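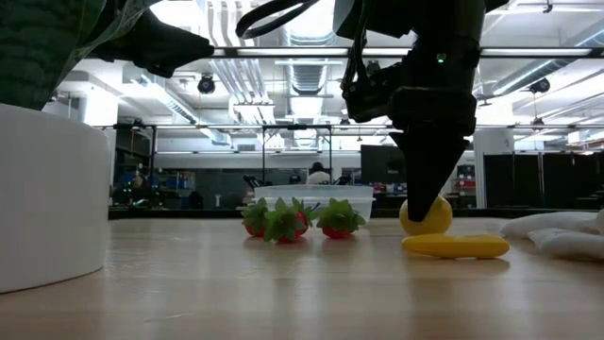

Iment Play Fruit, Loose Pieces

March, by the Flasau product desk

Iment play fruit is sold by the piece, so a kitchen corner can be stocked a little at a time and a lost strawberry doesn't mean buying a whole new basket. The pieces are whole fruit shapes for pretend shopping, sorting by color and setting the table. They don't come apart and there is nothing to assemble.

What is in the range

Banana. Yellow, with a slight curve and a darker stem end. Lies flat on a table or shelf. Item 428.

Strawberry. Red, with a bright green leafy top. The leaves are fuller on some pieces than on others, and the fruit varies a little in size. We pick from mixed stock and can't match a set you already own. Item 372.

Strawberries are also packed in bags of 6 for classrooms. The bag has the same mix of sizes as the loose stock. Bananas are sold singly only.

The yellow ball is not part of the fruit range. It is listed with the sorting balls and has to be ordered from that page. Many schools order it along with the banana for color games, and the two can ship in one carton.

Storage

Any open bin with a flat base will do. We carry a clear rectangular bin with a lipped rim under the Cetitari name, and it is low enough for young children to reach into. The bin does not come with a lid. Lids for the older Cetitari bins do not fit.

Cleaning

Wipe with a damp cloth and mild soap, then leave to dry before putting away. Go between the strawberry leaves with a soft brush. Do not put any of the pieces in a dishwasher or leave them on a heater. Pull on the leafy tops before first use and from time to time after that. Take a piece out of use if the top has worked loose.

Ordering

Loose pieces ship from the MacDonald Street warehouse. At the last stock check we had 3,889 pieces on the shelf across all the fruit, and strawberries go quickest before the start of the school year. Orders placed before noon are packed the same day. Pieces can be returned unused in their bag. Opened classroom bags can't be returned unless something in them is faulty.

Please give the item number with every order, as the older paper price list uses different names for some pieces.

Related items

Iment Play Vegetables, Loose Pieces
Sorting Balls, Single Colors
Cetitari Clear Bin, Rectangular
Flasau Shop Counter with Shelf
Cloth Shopping Bags, Child Size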